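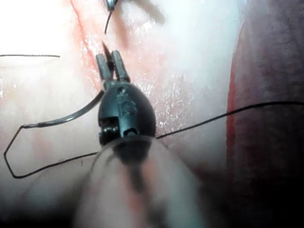 4 min read

Hand Sewing for People Who Would Prefer Not To
by Hagos Araya
20/12/2023

64 shares 18 comments

There is a pile on the chair in my bedroom that I call the mending. It has been there long enough to have layers, like a canyon. Near the bottom are a pair of swimming trunks and a oven mitt from our old apartment on Killeo Street, and I no longer own the other mitt.

Every December I work my way down through it, usually while avoiding gift wrap. What follows is what I've learned, most of it by bleeding on a white shirt.

Get a curved needle

If you buy one thing this month, make it a pack of curved needles. A straight needle needs to get at both sides of the cloth. A curved one goes in and comes back out on the same side, and that makes it the tool for sofa cushions, lampshades, mattress edges, and any stuffed animal whose insides you'd like to keep inside. Mine came from the Cokus hardware store, in a packet that had plainly hung there since the store opened.

The trick is to turn your wrist and let the needle follow its own curve. If you shove it straight ahead like a regular needle it will bend, or it will find your thumb. Hold it with small flat-nosed pliers if your fingers slip. Grip it a little back from the middle, well clear of the eye. The eye is the weak spot and will snap just as you're starting to feel clever.

Thread, and how much of it

Cut a piece as long as your forearm and stop there. I know it feels efficient to cut a piece the length of the hallway. You'll spend the evening picking knots out of it and saying things in front of the dog.

For buttons on coats, use button thread or plain dental floss, unflavored. (I've done it with mint. The coat smelled clean for a week and then it smelled like a coat.) Run regular thread over a lump of beeswax or the stub of a candle before you start and it tangles a good deal less.

Threading the needle: cut the end at a slant with sharp scissors and pinch it flat. Then bring the needle down onto the thread. Licking it is traditional and I still do it, with mixed results.

Buttons that stay put

Lay a toothpick across the top of the button and sew over it, through the holes, 4 times each way. Slide the toothpick out, pull the button up, and wind the thread around the slack underneath before you tie off. That gives you a little stem, and the coat can close without the button straining like me after Thanksgiving dinner.

Save the spare buttons that come in those tiny bags. I have a Pelimberg cookie tin full of them and have never once found a match for anything, but I'm not about to quit now.

Closing a seam on a cushion

Use a ladder stitch. Take a small bite along the fold on one side, cross straight over, take the same size bite on the other side, and keep going. Leave it loose for an inch or two, then pull gently and watch the gap shut. Pull too hard and you get a pucker, which you can hide by turning the cushion around. Most of my furniture is turned around.

Pins should go in crosswise to the seam. Count them in and count them out, especially on anything people sit on. My brother-in-law still brings it up.

Blood

It'll happen. Cold water, right away, and dab. Hot water sets it. For a tiny spot, old quilters swear by your own spit on a scrap of white thread, and I'm sorry to report that it works pretty well.

Where to keep it all

A magnet on a saucer beats any pincushion I've been given, and I've been given several. Toss dull needles in an old pill bottle with a tight cap, tape it shut when it's full, and check what your town wants done with it. Ours sends sharps to the Chauke transfer station, open mornings only – bring exact change.

The oven mitt, by the way, is back on the chair. I got as far as the trunks.

858 people found this page useful
Share Print 18 comments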